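Bench Tips: Recording Hand-Guided Demonstrations of Small Pick-and-Place Jobs

Filed under Workshop - Teaching by Hand and by Remote

These tips cover slim upright objects handled with a hand-held gripper over a flat work surface: pens, dowels, tubes, brush handles. They apply to single and paired grippers. Most were collected while building the Killmont set, 2,265 recordings of sorting and standing jobs made on one table.

Table and surface

Cover the work area with one plain matte sheet. Tape the underside at the corners, and leave the top free of tape. Tape on top catches the fingertips on low approaches and shows up in the recording as a small jerk that the training step will happily copy.

Keep overhead light diffuse. A single hard lamp puts a sharp shadow of the gripper directly on the target at the moment of contact. Two softer lamps at different heights give a shadow with blurred edges, and the outline of the object stays readable.

Clear acrylic boxes are harder than they look. Their walls all but disappear against white, and a person reaching toward one relies on depth cues the wrist camera does not have. Make the first batch with the box in one position, marked in light pencil. Move it only after that batch has been reviewed.

Grip height

Close the jaws on the lower half of a slim object if it will be set down, and on the upper half if it will be dropped into a compartment deeper than half its length. Decide before the session and write it on the task sheet. Mixed grip heights within one task were the main reason for rejected takes in our set: 231 rejected for that fault alone.

Square the jaws to the object before closing. A stick pinched off-center rolls along the pad and comes out tilted. Opening and closing again in the same take is acceptable for recovery examples, but label those takes separately.

Squeeze until the object stops moving, then hold that pressure. Operators new to the tool tend to squeeze harder during the carry, and the finger opening recorded by the tool drifts. With foam pads the drift can look like a second grasp.

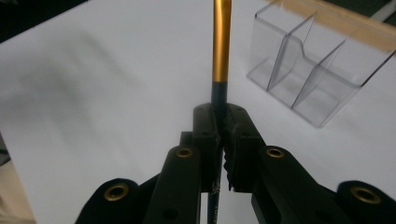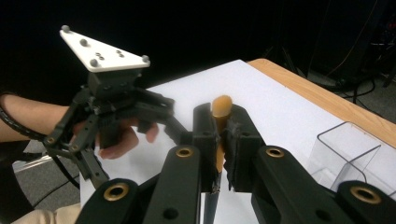 Jaws closed on a slim upright piece over the white work surface: a gold and dark stick in the first picture, a tan round-topped one in the second, with another gripper in hand at left.

Pads

Inspect pads at the start of every session. Look for loose crumbs where the jaws meet, frayed edges, and teeth worn flat. Brush crumbs out with a dry toothbrush. Solvent softens most pad adhesives.

Replace pads in pairs, left and right, even if one looks fine. A new pad facing an old one shifts the closing point to one side. The shift is small, but a replay on the arm will carry it into every grasp.

After replacing pads, run the open-close calibration again and record three throwaway takes before the first real one.

Two-handed jobs

Assign each hand a role and keep it for the whole batch. The usual split is one hand to hold and one to place. If a task needs a handover, fix the side it passes from.

When only one hand is working, keep the idle gripper raised and still, on its own side. Resting it on the table puts it in the path of the other one, and small fidgets with the idle tool are recorded at the same weight as real motion.

Keep tracking markers in view of the overhead cameras. The wrist can turn a long way before it feels awkward, and marker loss usually starts well before that point. If the tracker drops out for more than a moment, stop the take. Filled-in gaps look smooth on the plot and are often wrong at the grasp.

Check that every marker is tight on its plate. A marker that has backed off by half a turn still tracks, with an offset.

Cables

Give the cable a slack loop at the forearm before it runs to the floor. A cable hanging straight from the tool pulls on the wrist, and the operator corrects for it without noticing. Run it on the outer side of the arm, away from the other hand.

Test by making the longest reach in the task once, slowly, before recording. If the cable lifts anything or goes tight, reroute it.

Pace

Move at the speed the arm will be able to follow. For our arm, with the Gonden controller at its stock settings, a full pick and place runs slightly slower than a comfortable hand speed. Pause briefly before closing and again after opening. The pauses make it much easier to find the segment boundaries later.

Record in blocks of one task. Take a break between blocks, and stop for the day when grip squeeze starts to vary on the plot.

Remote control

The same table can be used with the arm driven by remote. Expect slower takes and cleaner finger signals. We kept 608 remote takes, stored apart from the hand-guided ones under the Claleveck folder scheme, and trained on both with a flag for the source.

Remote operators should see the wrist view and one side view. With the wrist view alone, set-down height on transparent boxes is guesswork - rims get bumped.

Reset

Put every object back on its start mark by hand, with recording off. Vary the start only on purpose, by a list. Random resets done by eye cluster near the operator's preferred side.

Name files at the bench. The Qaisi naming sheet (task, hand, block, take) fits on an index card taped to the monitor stand. Check the last take of each block for full length before clearing the table.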